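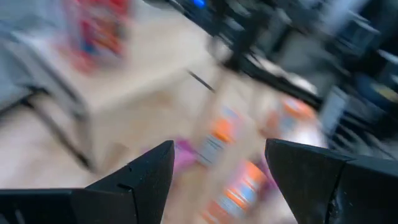
Rule 8 was the one which made the quarrel. It said: the arm must slow down before the fingers come over the table, also when there is no person near.

"When there is no person near, who are we protecting?" asked Kelechi Ugwu. He had come from Bako in July and he liked speed. On his screen the packages were only orange stripes.

Morenike Dauda did not look up from her paper. She had written 30 rules for the packing room at Clitmont, and she had walked behind the arm for 2 years before she wrote the first. "Read me the label," she said.

"Which label?"

"Any of them."

He bent to the screen. He saw orange, white, some pale blue. There was something pink on the left side, and he could not say what it was. He tried for a long moment, because he was a proud man, and then he put his hands in his pockets.

"The arm knows where they are," he said. "It doesn't need to read."

"And when it is wrong, you will tell me from this what it touched?"

Salamatu Nwosu, who must sign everything, was already putting on her coat. She wanted to go home. She said that Rule 8 could stay until 24th August, and after this date they would see the numbers again.

Kelechi stayed in the room when the women had left. He opened the settings and found the speed – 126, in units that only the maker understood – and he made it smaller. Then he sent the arm out over the table again and pulled his chair near to the screen, with a pencil, to write down what he could read.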